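Eduardo Talavera
1/ Finally doing the galley on the boat this week. I've been putting it off since we moved the table in. Posting as I go so I remember where I put things.

2/ For anyone new here: Belmonte is 34 feet long and she's moored at Trerkcombe until the end of August. Two of us live on her full time. The galley and the dinette are one space, so whatever is a mess in one is a mess in the other.

3/ Started with the drawer under the stove. It held every utensil we own plus batteries, a fuse box cover and a bag of rubber bands. All of it went onto the bunk. The batteries and the cover went to the tool locker. I threw out the rubber bands. They had gone sticky.

4/ Rule for the utensils: if neither of us could say when we last used it, it goes in the donation box. The melon baller went. The second potato masher went. My wife kept the garlic press and I'm not arguing about it.

5/ Chopsticks took longer than I expected. We had a lot of singles. I laid them out by length and matched what I could, then checked the tips for splinters by running them over an old pair of tights. Rough ones are now plant stakes.

6/ Someone asked about oiling wooden spoons. I use food-grade mineral oil, wipe it on, leave it overnight, wipe it off in the morning. Two or three times a year is plenty. I don't use olive oil because it goes rancid in a warm cabin.

7/ The stuff we reach for every day doesn't go back in the drawer. It stands in the maroon plastic caddy on the table. Wooden spoon, the round black brush, a few other things. The slanted front makes it easy to grab from the bench side.
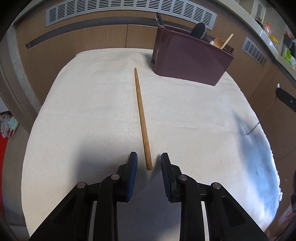
8/ Tablecloth

It's plain white and it hangs over the edge. I know white is a strange pick for a boat. It shows crumbs right away, so they get shaken off over the side before they end up in the bilge. We have two and swap them on Wednesday, laundry day at the marina.

9/ A couple of questions about the curved cabinets. They came with the boat and I haven't changed them. The wood is light, so the cabin doesn't feel like a cave in winter. I wipe them down with a damp cloth and dry them right after. No spray polish.

10/ The long gray vent along the top edge is worth a vacuum if you have something similar. I used the brush attachment and went slot by slot with an old toothbrush for the corners. Same for the smaller one lower down. A lot of lint came out of both.

11/ The countertop is still not done. Jars and packages live up there for now. The plan is a shelf with a lip from Skeluvis, but it costs 121 plus shipping and I want to measure again before I order. Last time I measured wrong – the depth, not the width.

12/ Reply to the person who asked if the caddy slides when we're under way. Yes, it does. It goes in the sink before we leave the dock, and so does anything else loose. I tried a square of non-slip mat under it and it just dragged the cloth along.

13/ The donation box is by the companionway. If you're at Trerkcombe and want a melon baller, knock on the hull. Shelf measurements tomorrow if the rain stops.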